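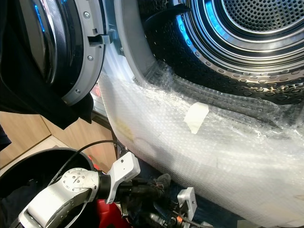
Keeping a Laundry Room Going in a Shared Building

Yurani Tello has run the laundry room at the Gandmont apartments for three years. The building has 67 units, and most of the people in them wash on weekends.

"People think the job is fixing machines," she said. "Most of it is scheduling and lint."

Before Tello took over, residents signed up on a paper sheet by the elevator. Names got crossed out and written over. She moved the sign-up to a phone line, then back to paper in June after older tenants complained. The sheet now has fixed slots and a pen on a chain.

"I would have kept the phone – it saved me time," she said. "But the people who use the room the most wanted the sheet."

What It Costs

A wash is paid for with a card that residents load at the front office. Tello would not give the price per load, but she said the water bill is the part that worries the owners. Heikki Sjöberg, who keeps the books for the building, said one bad month led to 134 calls and letters from tenants over a planned increase.

"We dropped the plan and bought better machines over time," Sjöberg said. "I still think that was right. Yurani thinks we waited too long."

Tello does think so. She had asked for the change a year earlier.
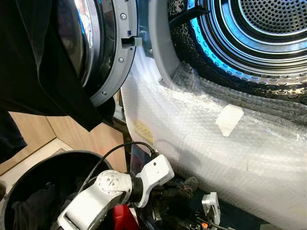 Advice for Tenants

Her advice is short. Use less soap than the bottle says, check pockets, and leave the door open after a load so the inside can dry out.

"Towels go by themselves," she added. "I have said this 35 times and I will say it again at the next tenant meeting."

The meeting is on 28/10/2019 in the front office. The new sign-up sheet goes up the same evening.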